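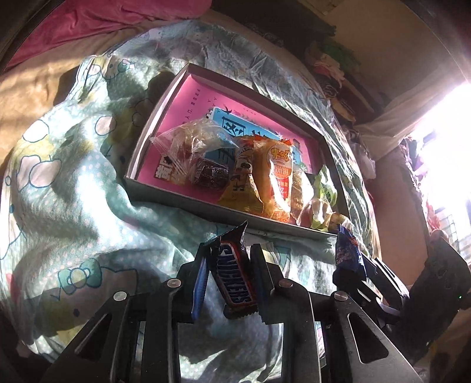

Reading time: 1 min
Print | E-mail
2 comments | 9 shares

Forty minutes till the bus. Yu-ting sat cross-legged on the Hello Kitty sheet and pushed the box at her sister.

"Less candy. He's a grown man."

"He's Lorenz. He asked for candy."

Rice crackers in. Snickers out. Snickers back in. The lid wouldn't close, hadn't closed since breakfast, and the woman at Protimport shut her window at noon sharp. 64 dollars for the big carton. No. No way.

"Where's the card?"

"Under."

"Under what?"

Under everything. The blue card, the one with the bird. She hadn't signed it yet. Couldnt think what to put. Come home, was what she wanted to put. Come home, Ciswood is a stupid town, it rains sideways, you said so.

Clothes all over the shelf, half of them his. Send those too? Her sister held up a red sleeve.

"Leave it," Yu-ting said. Too fast.

Pen. Any pen. She dug the card out, crackers sliding every which way, and wrote her name and then, very small, "your shirts are still hear." Spelled it wrong. No time. Shoved it back in.

"Tape?"

"You had the tape."

Down on the street the bus was already honking.

Print | E-mail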